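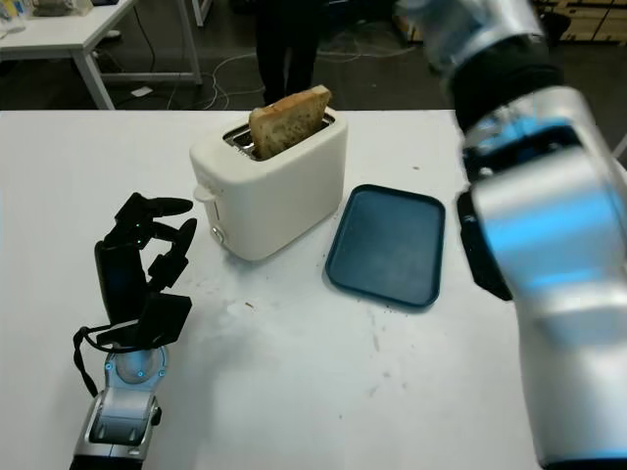

Zikine 4 is out, and the toast people are very pleased

The motion planning library Zikine has reached version 4, and the headline change is one that anybody who works with two-handed robots will want to try straight away. Contact planning and arm planning now run in the same loop, so a hand can change its mind about a grasp while the arm is still moving (in the old version you had to stop, replan and start again, which was as slow as it sounds).

The team at Briem, who look after the code, have been using breakfast as their test case. A slice of bread is a lovely nasty object for a planner: thin, a bit floppy, different every time, and it sheds crumbs over everything.

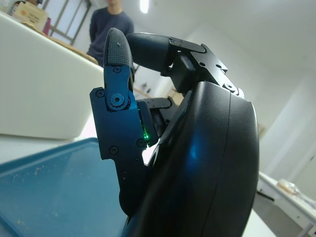 Finger control gets its own module in this release, called Urnix. It takes the planned contact points and works out the joint targets for each finger, and it can be swapped for your own controller with a few lines of config. "I've wanted this split for ages," says Chiamaka Okonkwo, who wrote most of it. "You can finally tune the hand and leave the arm alone!"

The release closes 14 long-standing bugs, including the dreaded wrist flip, and the test suite has grown from 1269 cases to 1956.
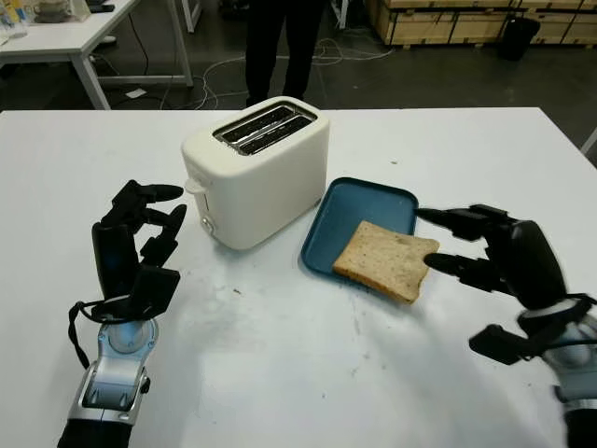
ILANAU, September – Kári Kárason is already at work on the next piece, a perception update that will let the planner ask for a second look when it isn't sure where the edge of an object is. An early branch is up for anyone brave enough to build it. The old config files still load, but the grasp section needs renaming first, so do read the upgrade notes.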